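点検日:2018年5月8日(火曜日)
場所:Skirkside の1階、食卓まわり
書いた人:わたし(コメント多めです、すみません)

連休明けの点検です。前回の紙が「OK」ばっかりで、読み返しても何を見たのかさっぱり分からなかったので、今回は気づいたことをだらだら書いておきます。急いでいる人は、太字の「要対応」だけ拾ってもらえれば十分!

週末に小さい子のいる家族が来るので、果物とクロスと足もとは特に細かめに見ました。台所の火まわりと2階は別の紙です。

印のつけ方

- [x] 見た、問題なし
- [ ] まだ、または直してほしい
- 保留は文中に「保留」と書きます

## 1. テーブルとクロス

- [x] テーブルのがたつき
- [x] 天板の裏のネジのゆるみ
- [ ] **要対応:クロスの垂れの長さ**
- [ ] クロスの折りじわ

がたつきは、四隅を順番に両手でぎゅーっと押して確認しました。去年の10月にフェルトを貼りかえてからはずっと静かです。裏のネジも、しゃがんで手でさわった範囲ではどれも回りませんでした。腰にくる作業なので、次は床に座布団を持ってきてからやります。

クロスはピンクに白の格子のやつです。気に入ってるんですよ、これ。部屋が明るくなるし、格子のおかげでまっすぐ敷けているかすぐ分かるし。ただ垂れている側を測ったら28センチありました。大人が座る分にはちょうどいいんですけど、つかまり立ちの子がいたら絶対引っぱる高さです。うちの甥がまさにそれで、お味噌汁ごといきかけたことがあって、あれ以来わたしは垂れの長さにうるさいです。

子ども連れの日は、Ivstead のクロス留めを通路側に付けてください。引き出しの奥の、輪ゴムの箱と一緒のところに入ってます。留めるときは布を二つ折りにしてからはさむと滑りにくいです。そのままはさむとするっと抜けます(やりました)。

折りじわは真ん中の筋がうっすら残っているくらいで、見た目の問題だけなら放っておいてもいいかなと思ったんですが、背の高いコップを筋の上に置くと少し気になります。敷く前に軽くアイロン、余裕があれば。なければコップの位置をずらす。これは「できたら」の項目ということで。

## 2. 果物と食べもの

- [x] 傷み、カビ、汁もれ
- [x] 置く場所(端に寄りすぎていないか)
- [ ] **要対応:小さい子が来る日の丸い果物の扱い**
- [ ] 転がり止め(お皿か、ふちのあるトレー)
- [ ] 種と皮を入れる器

今回いちばん書きたかったところです。長いです。

いま出しているのは、柑橘と、龍眼みたいな茶色い小さな実と、ミニトマト。色がきれいなのでついクロスの上にじかに並べたくなるんですよね。分かります、わたしもやります。大人だけなら別にいいと思います。 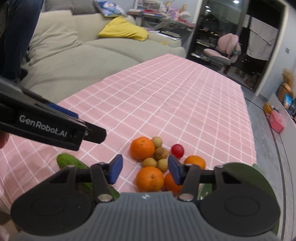
クロスの上の果物。オレンジ色の柑橘と、その間の小さな茶色い丸い実。

まず大きいほうから。柑橘は、ひとつずつ持ち上げて、底にあたっているところを見るようにしています。上がつやつやでも下からやわらかくなることがあるので、上から眺めただけで丸をつけないでください。やり方は、持つ、ひっくり返す、親指でそっと押す、においをかぐ。今回の分は押してもへこまず、においも普通でした。ひとつでもぶよっとしたのがあったら、隣にくっついていたものも一緒に拭いて、クロスのその場所も裏まで見ます。ピンクの布に黄色いしみって、意外と乾くまで分からないんです。

あと、落ちたときの話。柑橘が床に落ちても別に危なくないでしょ、と Ewan Swanson さんに言われたんですが、危ないのは落ちたあとで、追いかけた人がテーブルの下に頭を突っ込んで、立ち上がるときにごつんとやるんです。そう言ったら「それは君だけだ」と返されました。まあ、そうかもしれません。でも項目には残します。

- [x] 落ちたものを拾うときの頭上(テーブル裏の角)

角には当てものが付いていて、はがれはなし。

次、小さいほう。ここから真面目です。丸くてつるっとして、子どもの口にすっぽり入る大きさのものは、のどに詰まる心配があります。ミニトマトもそうだし、ぶどうもそう、龍眼みたいに中に種のあるものも同じ扱いでお願いします。皮をむいたあとのほうがむしろ滑るので、「むいたから安心」とは思わないでください。

決まりごとは次のとおりにしました。

1. 小さい子が来る日は、丸い小さな実とミニトマトは食卓に出しっぱなしにしない。
2. ミニトマトは縦に4等分にしてから出す。
3. 種のあるものは、台所で種を取って、小さく切って、お皿に盛ってから持ってくる。
4. 食べるときは座って。歩きながら、寝転びながら、笑いながら(これは難しい)はなし。
5. 5歳以下の子には、大人がひとり、隣について見ている。

4番の「笑いながら」は、書いた自分でも守れる気がしません。でも口に入れた瞬間に笑わせるのはやめましょう、ということで……おじさんたち、よろしくお願いします。

5番の年齢は家によって考え方が違うので、保護者の方が「うちはもう少し上まで気をつけてます」と言ったら、そちらに合わせてください。こっちの紙を見せて説得したりしないこと。

それから転がり。ミニトマトは本当によく転がります。格子の布の上で止まって見えても、誰かが反対側でクロスをちょっと引いたら動きます。点検のときに、わざとクロスの端を指でつまんで軽く引いてみたんですよ。茶色い実のほうは皮が少しざらっとしているせいか、のんびりしたもので、トマトはころっといきました。大きさはそんなに変わらないのに。
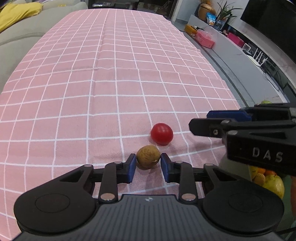

なので転がり止めは、平らなお皿だと足りません。ふちが立ち上がっているトレーにしてください。Pringle の浅いトレーが戸棚の下の段にあって、あれがちょうどいいです。白いほう。緑のほうはふちが欠けていたので、今回よけておきました。

- [ ] **要対応:欠けたトレーの処分と補充**

欠けたところは指の腹でなでてみたらちくっとしました。紙で包んで「われもの」と書いて裏口の箱に入れてあります。補充は2枚あると助かります。1枚だと、洗っている間に結局じか置きに戻ってしまうので。

種と皮の器も、忘れがちだけど出してほしいです。器がないと、みんなティッシュにくるんで自分の前に置いて、それが床に落ちて、朝わたしが靴下で踏みます。種は固いから痛い! 小さい子が拾って口に入れるのも困ります。器は湯のみくらいの深さがあればなんでもいいです。

果物を洗うタイミングについて質問があったので、ついでに。うちでは出す直前に洗って、布巾で水気を取ってから並べています。濡れたまま置くとクロスに輪じみが付くのと、下が湿って傷みが早い気がするので。皮をむくものも洗います。むいた手でそのまま中身をさわりますからね。

## 3. 椅子・ソファ・通り道

- [x] ソファの脚
- [x] ソファとテーブルの間を人が通れるか
- [ ] **要対応:ガラス戸の目印**
- [x] 床の滑り
- [ ] 保留:延長コードの通し方

ソファの脚は異常なし。クッションのすき間に手を入れたらヘアピンが出てきたので回収しました。心当たりのある人は玄関のお皿にあります。こういうの、子どもが先に見つけるんですよね。来る前に一度は手を突っ込んでおくのがおすすめです(勇気がいりますが)。

通り道は、わたしが料理を持って横歩きしないで通れたのでOKにしました。テーブルの奥のほうはソファとガラス戸が近くて、椅子を引くと一気に狭くなります。奥の席に座る人は、立ったら椅子を戻す。これだけで全然違います。6人を超える日は、奥の席は使わずに手前へ詰めてください。

ガラス戸は、きれいに拭いた日ほど危ないです。掃除担当としては複雑な気持ちなんですけど、磨いた翌日にいちばんぶつかる。大人の目の高さと子どもの目の高さ、両方にシールを貼りたいです。貼ってはがせるもので、柄はおまかせ。でも魚柄はやめてください、前に浴室で大不評でした。

床はグレーで、水がこぼれても色の差が分かりにくいです。今回は乾いた靴下と乾いたスリッパの両方で歩いて、滑る感じはなし。ただ果汁がたれると、乾いてから逆にべたっと足を取られます。食後に一回、固く絞った雑巾でさっと。とくに柑橘を手でむく日は、椅子の下まで飛んでいるので、のぞいてください。

延長コードは、扇風機を出す季節になってからもう一度考えます。いま決めてもどうせ動かすので保留。冬はテーブルの短い側に回していたんですが、足に引っかけた人がいたので、同じ通し方はしません。

## 4. 刃物と片づけ

- [x] 果物ナイフの戻し場所
- [x] さや(カバー)の割れ
- [ ] 食卓でナイフを使うときの受け渡し

果物ナイフは使ったらすぐ台所の引き出しの左へ。数も合っていました。さやも割れなし。

受け渡しは、手から手へはしない、いったん置いて相手が取る、で統一したいです。置くのはまな板の上。クロスの上に置くと、格子の白い線に刃がまぎれて、一瞬どこだか分からなくなるんです。実際に置いて離れて見てみたら、思ったより見えにくくて、ちょっとぞっとしました。未チェックなのは、全員にまだ話せていないからです。

片づけの順番も書いておきます。人によってばらばらなので。

- 刃物
- ガラスと陶器
- 残った果物(傷んだものは別の袋)
- 種と皮の器
- クロス(外で払ってから洗濯かごへ)

クロスを先にはがす人、いますよね。上に小さい実が残っていると全部床に散ります。探しましたよ、ソファの下まで。どうか最後にしてください。

## 5. 記録のこと

Driltora に入力する分は、丸バツだけ写しておきました。コメント欄が短くて、ここに書いたことはほとんど入りません。なので紙のほうも捨てないで、いつものファイルに綴じてください。入力そのものはほぼ6分で終わります。書くほうに時間がかかるのは、完全にわたしの性格です。

## 残っている宿題

| 項目 | 担当 | いつまで |
|---|---|---|
| クロス留めを付ける | わたし | 来客の前日 |
| トレーの補充 | Ewan さん | 来客の前日 |
| ガラス戸のシール | 手のあいた人 | 今週中 |
| ナイフの受け渡しの話 | わたし | 次に全員そろった夕食 |
| 延長コード | 保留 | 扇風機を出すとき |

トレーを買いに行く人へ。ついでに布巾もお願いします。いま使っているのが、柑橘を拭いたせいでずっといいにおいなんですけど、さすがにくたくたなので。

追記:シールは引き出しに去年の残りがありました。丸い無地のです。足りるかどうか、貼りながら見てみます。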